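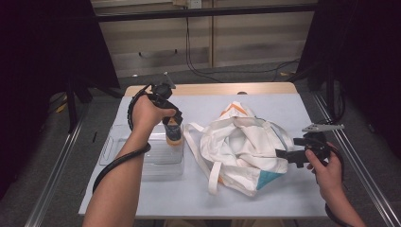 Lowri Dafis
Household Editor, Gesthorpe

If your craft drawer is anything like mine (a jumble of half-used glue, paint and goodness knows what!), set aside 20 minutes and a cup of tea and tip the whole lot out. Shallow clear boxes are my favorite for small bottles, as you can see every color without digging.

Wipe the necks with a damp cloth before you put the caps back on, and you'll never have to wrestle one open with pliers again. A dab of petroleum jelly on the threads helps too – my aunt swore by it for nail polish.

Keep glues out of the garage in August. Mine went to rubber in 2 weeks, a full box of it, and I still grumble every time I walk past the shelf.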